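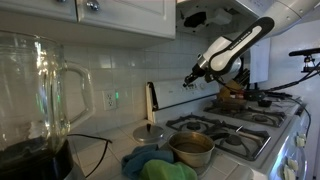
Urnbridge Robotics Newsletter, Issue 3, page 2

## Stove planner gets a new way of handling clutter

Prilteck has released a new version of its motion planner for kitchen tasks, and the main change is in how the software treats things it can't identify. The update went out in June to the labs that already use the package, Forsyth among them.

Until now the planner kept one map of the kitchen. Anything the depth cameras picked up was either matched to a known object or treated as a solid block with a wide margin around it. That worked on a bare counter. On a stove it often left the arm with nowhere to go. A cable behind the burners could close off the whole back row, and the planner would report that no path existed when a person could see one at a glance.

The new version keeps two maps. One holds the fixed parts of the room, such as the range, the hood, the wall and the cabinets, and is built once when the arm is set up. The other holds everything that might move, and it is rebuilt while the arm is working. Margins are set separately for each, so an operator can ask for a wide berth near the hood and a tighter one near a pot.

Fengying Cai wrote most of the code for the second map. She said the hard part was deciding when to throw old readings away. If the software forgets too fast, a pot hidden behind the forearm vanishes from the map while the gripper is still over it. If it forgets too slowly, the arm keeps steering around a towel that was taken away several minutes ago.

The release settles this with a simple rule. A reading is kept for as long as the arm itself is blocking the camera's view of that spot, and is dropped soon after the view clears. Operators can change the delay in the settings file, and the change takes effect without a restart. 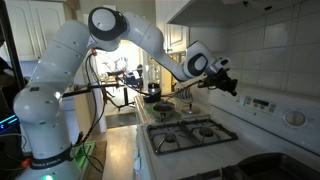
Begoña Tejada said the rule is a good one but that it leans heavily on the arm's own model being right. If a cable bundle or bracket has been added to the arm and left out of the model, she said, the software can mistake it for an obstacle and stop, and she would like to see a check for that at startup. Prilteck says a check of this kind is planned, though it has not given a date.

The team tested the planner against a set of 645 recorded planning requests, all of them reaches over or across a stove. The old version failed to return a path on roughly a third of them. The new one failed far less often, and most of what remained were requests to reach low at the back of the range, under the hood, with the elbow on the wrong side. In those cases the planner now says which joint ran out of room. The old error message gave only a code.

Planning is slower on the first request after startup, when the fixed map is loaded. After that, users should see little difference on ordinary hardware. Machines without a graphics card can still run the package, but the moving map will update less often, and the notes advise lowering the arm's top speed to match.

There is also a small change to the viewer. Blocked areas used to be drawn in a single color, which made it hard to tell a real pot from camera noise. They are now shaded by the age of the reading, and clicking on one brings up the camera it came from. Nesma Lamrani, who looks after the viewer, said most of the bug reports she gets are about cameras that have been bumped, and the new shading makes that easier to spot - a shifted camera shows up as a thin second edge along the front of the stove.

Two known problems are listed in the notes. Shiny surfaces still produce gaps in the depth data, so a steel pot or a glass jar may appear smaller than it is. The suggested fix is to register such items by hand before a run. The other problem affects setups with more than one arm, where each arm's map may briefly include the other. Ticket 3946 covers this, and a patch is being tested.

Labs moving up from the old version will need to rebuild their fixed map, as the file format has changed. Saved waypoints and gripper settings carry over. The old format will stay readable in the viewer for now, but it can't be used for planning.

Questions about the release can go to Fulgencio Toledo at the Prilteck support desk. An online walkthrough of the new settings is set for Sunday at 4 p.m., and a recording will be posted with the release notes.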